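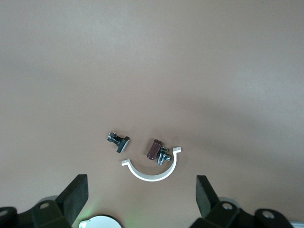
Every house has a container where small hardware goes to retire. Ours was a cookie tin, then two cookie tins, then a drawer that had to be opened with a hip. The method on this page is for emptying a container like that and putting back only what has earned it, and it begins on a bare table in a plain color. Mine is a dull pinkish brown that no one would pick out of a catalog, but a black part with a square plate at one end shows up on it perfectly well, and so does a white bracket shaped like half of a pipe clamp. On a patterned tablecloth you would find the bracket with your elbow sometime in spring.

I've done this for my own house, for my mother-in-law's garage, and for the back room at Nurkamik, the little repair shop where I help out when Virgil Manole is short of hands and has run out of people who know better. The steps are the same each time. Only the swearing changes.

What you need

A bare table with decent light.
A soft brush, the kind for pastry or paint.
A magnet on a string.
Small zip bags with a white patch to write on.
A pencil and a fine marker.
A ruler, or calipers if you own them and would like an excuse.
One shallow tray with a rim.
Masking tape.
A trash can, closer than you think you want it.

I use the bags from Enache because the white patch takes pencil. Any bag will do. Do not buy the cabinet with the little plastic drawers yet. Buying the cabinet feels so much like finishing that many people stop there, and then they own a cabinet.

Step 1. Tip out a cupful

A cupful, no more. The urge to upend the whole drawer is strong and you'll be picking washers out of the rug until the rug is replaced. Tip into the tray first, run the brush through, and let the sawdust and mystery crumbs collect in one corner. Then move the pieces onto the table by hand.

If your cupful includes batteries, take them out and deal with them before anything else. Same for blades. Tape over the edge of a loose blade before it goes in any bag, and write BLADE on the bag in letters that your worst relative could read.

Step 2. Take out the easy ones

Screws, nuts, washers, wall plugs, picture hooks. You know what these are. They don't need a bag with a history, they need to be with other screws. Put them to one side in a heap and don't start sorting by thread, however soothing that sounds. It's a separate evening and it needs its own snacks.

The magnet gets used here. Drag it slowly through the heap and it pulls the steel away from the plastic and the brass. It'll also pick up one thing you were looking for in October.

Step 3. Give the odd ones room

What remains is the interesting part: brackets, blocks, plates, feet, fittings, things with a slot in them. Spread these out so that there's bare table all around each one. When parts lie in a pile you read them as a pile. With a hand's width between them you start to notice that one has a flat side that must have sat against something, or that another has a bright ring where it used to turn.

Exception: pieces that arrive joined together or nested stay that way. If a short fitting is snug against a block, leave it snug. It may be the only clue you're ever going to get about what goes with what, and once you've pulled the two apart you own two puzzles. Bag them as one thing. If you can't resist taking them apart, put a strip of tape across both first and draw a line over the joint, so the halves of the line can be matched up again later by someone calmer.

Pieces that merely lie near each other are another matter. Being neighbors in a drawer proves nothing. I once spent most of a weekend convinced that a curtain bracket and a bicycle part were the same lamp.

Step 4. Look before you name

Pick up one piece and go over it in this order.

Holes. Is there one, or a pair? Round, slotted or countersunk? A countersunk hole tells you which face was meant to be seen, or at least which face the screw went in from.

Wear. Scratches, shiny spots, old paint around an edge. Paint is wonderful. If the paint on a bracket matches the hall from before you redid it, you can stop investigating.

Material. Try a fingernail on it. Some dark blocks look like rubber until you press them, and some look like wood until you press them, and you'd be surprised how long a grown adult can argue about it from across a table without pressing.

Marks. Tilt it under the lamp. Molded numbers like to hide on the inside of a curve. Write down whatever you find exactly as it stands, even if it looks meaningless. I have typed a number such as 1368 into a search box and got a bus route, but I've also got the correct hinge.

Size. Measure the inside of anything curved and the thickness of anything flat. For half-round brackets the inside width is the one that matters, since it tells you what the thing could have gone around. Measure across the open ends, and then a little farther in, in case it has been sprung wider by someone with strong opinions.

Step 5. Write what it looks like

Now the label. The temptation is to write what you believe it is, and the trouble is that your belief will look exactly as confident in three years as a fact. "Shower part" is how our house ended up with a bag that had been moved through two bathrooms and was finally claimed by a tripod.

So write the appearance first, then where it was found, then the guess with a question mark. Mine go like this:

White half-round bracket. Kitchen drawer. Pipe?
Black piece, square plate one end, metal other end. Kitchen drawer. ???
Long flat spring. Garage, left shelf. Mower?

Three question marks is the official notation for no idea. Ruxandra Ardeleanu, who set up the shelves at Nurkamik and still has views about them, uses a four-digit number on every bag and a notebook to match. Her bag 1110 is legendary, mostly because the notebook entry for it says "see bag." Use numbers if you like. Keep the words too.

Step 6. The walk

Before you bag the odd ones for good, put them in the tray and take them for a walk around the house. I mean this. Hold each one up to the things that wobble, sag, drip or close badly. Look under chairs for a missing foot. Look behind the dryer, under the sink, at the blinds, at the underside of the desk that came flat in a box. Four of my question marks were solved in the first ten minutes, and one of them had been holding up a shelf only by its absence, if I understood the shelf correctly.

Alina Vlad, next door, made me take the tray to her house as well. Nothing fitted anything, but I now have two of her brackets.

When something does seem to fit, try it with your fingers. It should go on without force. If you find yourself reaching for a mallet, it belongs to some other object, and probably to some other household. And if the place it appears to fit is on a gas line, a brake or anything wired into the wall, put it down and call the person who is licensed to have an opinion.

Step 7. Three places to put things

Known and needed: fit it now or tape it to the thing it belongs to. A spare taped to the back of a cabinet will be found. A spare in a sensible box in the basement will be found by the next owners.

Unknown: into its bag, and the bag into one shoebox. One. When the lid won't close, something has to leave.

Done for: cracked, stripped, rusted through, or belonging to an appliance you carried to the curb yourself. You're allowed to throw away the screws of a dead toaster. Metal can go in the scrap bucket if your town takes it.

I keep unknowns for eight months, which is longer than Po-yen Lam recommends (he says a weekend) and a good deal shorter than my father-in-law's policy. Put the throw-away date in pencil on the bag. You'll rub it out and extend it at least once, so there's no sense in using the marker.

How long it takes

A cookie tin takes an evening. A deep drawer takes two, with a sulk in between. For a garage, do one cupful each time you pass through and tell no one that you've started, or they'll bring you theirs.

A few things people have asked

Can I use a towel so things don't roll? A tray with a rim is better. Towels eat split pins.

What about a photo of each part? Fine, put the ruler next to it. Take it from straight above and then once from the side, as a lot of plates look identical from the top.

Is it worth gluing a broken bracket back together? To measure it, yes. To hang something from it, no.

Where do I get a replacement once I know the size? Take the old one with you. The counter staff at any decent hardware store can do more with the broken piece in hand than with your description of it, particularly if your description involves the word "thingy" and both arms.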